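Flindodden Bench Guide
Section 2: Planning and Budgeting Before You Buy

I wrote this section after setting up benches for a bunch of small shops and school labs, and the same thing kept happening. People picked the arm first, spent nearly all the money on it, and then called me asking why they couldn't get it running on the folding table they had in the garage. So please read this part with a pencil in your hand before you order anything! Section 3 (unpacking) can wait.

You'll need the planning sheet from the back of the guide, a tape measure, and the name of whoever signs off on spending where you work. If that's you, lucky you.

2.1 Decide what the arm will pick up

1. Write down every object you want the arm to handle in its first year. Be specific. "Small parts" is no use to you later, but "hex bolts, a hand tool, a plastic tray" is.

2. Weigh the heaviest one on a kitchen scale. Add the weight of the gripper you're looking at, because the payload number on the spec sheet almost always includes it. I missed this on my first bench and ended up with an arm that could lift its own gripper and a sandwich.

3. Measure the widest object across the side you'd grab it by. Compare that with the gripper's full opening and leave yourself some room on both sides.

4. Mark anything long, lopsided or slippery with a star. Things that are heavy at one end want to swing when you pick them up away from the balance point, and you may need different fingertips for them.

Note: If your list has more than 16 objects on it, cut it down. Pick the ones that pay for the bench and leave the rest for later. King-fai Chien, who helped me put the planning sheet together, sends people back to step 1 all the time over this and he's usually right.

2.2 Measure the room

1. Measure the floor space where the table will go, then measure the doorway you have to bring it through. Do the doorway. Please.

2. Find the nearest outlet and write down how far it is from where the base will sit. Allow for the cord running down the table and along the wall, not straight through the air.

3. Check what else is on that circuit. A space heater or a shop vac on the same breaker will ruin your afternoon.

4. Look up the arm's full reach and draw that circle on the floor with painter's tape, with the base at the center. Shelves, chairs and people should all be outside the tape. If a shelf has to sit inside it, plan on setting a motion limit in the software and budget the time for somebody to test it.

5. Stand where the operator will stand. Can you reach the stop button without leaning over the table? If not, move something on the drawing now while it's free to move.

Caution: The tape circle is a planning aid and nothing more. Your safety assessment still has to be done on the real installed machine, by someone qualified to do it, and it needs its own line in the budget.

2.3 Choose the table and mount

I have strong feelings about tables. A good arm on a wobbly table is a bad arm, and you'll spend weeks blaming the software for it.

1. Pick a table that's rated for the weight of the arm, the base, and everything you plan to set on top, with a healthy margin. Static weight is only part of the story, since the arm pushes back on the table every time it stops short.

2. Decide between a pedestal base and a direct bolt-down. The pedestal gives the arm some height and makes it easier to reach down over things. Bolting straight to the top is cheaper and fine for a lot of light jobs.

3. Put the base toward one side if you want one big open work area. Put it at the back middle if two people will be loading from both ends.

4. Ask the seller for the bolt pattern drawing before you pay. The Grelano plates I use come in two patterns that look the same in the catalog and are not (yes, I own one of each, and yes, I only needed one).

5. Write down which side the cable comes out of the arm and leave open space there. A connector that's jammed up against a wall gets bent, and a bent connector is a service call.

2.4 Fill in the budget sheet

I split the money into parts and work in this order. I used to start with the arm too, so no judgment.

1. Safety and installation. Assessment, stop button, any guarding, and an electrician if you need one. This comes off the top.

2. Table and mount.

3. The arm and controller. Ask whether the controller is included. Ask again in writing.

4. Gripper and one spare set of fingertips. Fingertips wear out and they get dropped, and waiting on a shipment over a part the size of your thumb is maddening.

5. Practice objects. Buy duplicates of anything that's likely to get dented.

6. Simulation time. See 2.5.

7. Training for at least 2 people. If only one person knows how to run the bench, your bench goes on vacation when they do.

8. A cushion. Whatever you've got left after items 1 through 7, don't spend it yet.

Note: Get shipping quoted separately on every line. The Zudar controller I ordered last time arrived as a freight delivery with a lift gate fee, and I hadn't set aside a dime for it.

Note: If your budget year closes in March like mine does, get your quotes in early. Sellers get swamped and the lead times get silly.

2.5 Try the layout in simulation before you order

This is the step people skip, and it's the cheapest one on the whole sheet! You build the table, the arm and your objects in the simulator, run a few pick-and-place moves, and find out which ones the arm can't reach while the fix is still dragging a box with a mouse.

1. Load the arm model from the seller. If they don't have one, treat that as a mark against them.

2. Set the table to your real measurements from 2.3. Don't settle for the default table.

3. Add your objects from the list in 2.1. Simple shapes are fine for a first pass. A cube can stand in for most small parts, but model the starred items properly, handles and all.

4. Add the furniture near the bench too. Shelving behind the arm matters because the elbow swings back farther than you'd guess.

5. Move the gripper over each object, straight down, and note any spot where the arm has to fold up tight or stretch all the way out. Both are trouble.

6. Shift the base and run it again. I give myself 4 layouts and then I pick one, otherwise I'd be at it all month.

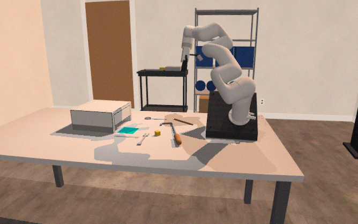

Do I need to buy a simulation license before I have the arm?
Start with whatever trial or free version the arm's seller supports, and hold off on a paid license until you've picked a model. The license is often tied to one brand, and some sellers will throw in a year of it if you ask while you're still shopping.

7. Save the layout you chose and print it from overhead. Tape it to the budget sheet. Whoever approves the money will want to see it, and a picture gets a faster answer than a spreadsheet does.

Caution: A clean run in simulation doesn't clear you to run the same speeds on the real bench. Start slow, one object at a time, with a hand on the stop button.

2.6 Compare quotes

1. Get at least two quotes on the arm, for the same payload and the same reach. If one seller nudges you up a size, ask them to quote the size you asked for as well.

2. Check the warranty on the gripper. It's often shorter than the one on the arm.

3. Ask how repairs work. Do you ship the arm back, or do they come to you? Who pays for the crate? Keep the original crate either way, even if it has to live behind the furnace.

4. Ask for the price of one joint replacement outside of warranty. You don't need to budget for it, but you should know the number before you own the thing.

5. Ask about used and demo units. Jarlath Ó Súilleabháin got his whole Čierny setup as a demo unit and it's been a solid machine, though he did have to buy a new cable and a teach pendant for it. If you go this route, get the hours in writing and see it move before you pay.

Note: Put an expiration date next to every quote on your sheet. I've lost a good price by sitting on it.

2.7 Before you place the order

Go down this list with the sheet in front of you:

Object list done, heaviest item weighed with the gripper
Doorway measured
Outlet and circuit checked
Table rating confirmed by the maker
Bolt pattern drawing in hand
Cable side marked on the layout
Overhead layout printed
Two quotes on the arm, with shipping
Safety assessment booked
Second operator named

If any of these are blank, fill them in first. Order the table and mount ahead of the arm if you can, so the bench is level and bolted down by the time the big box gets there. When everything has a ship date, turn to Section 3 and clear yourself some floor space for unpacking.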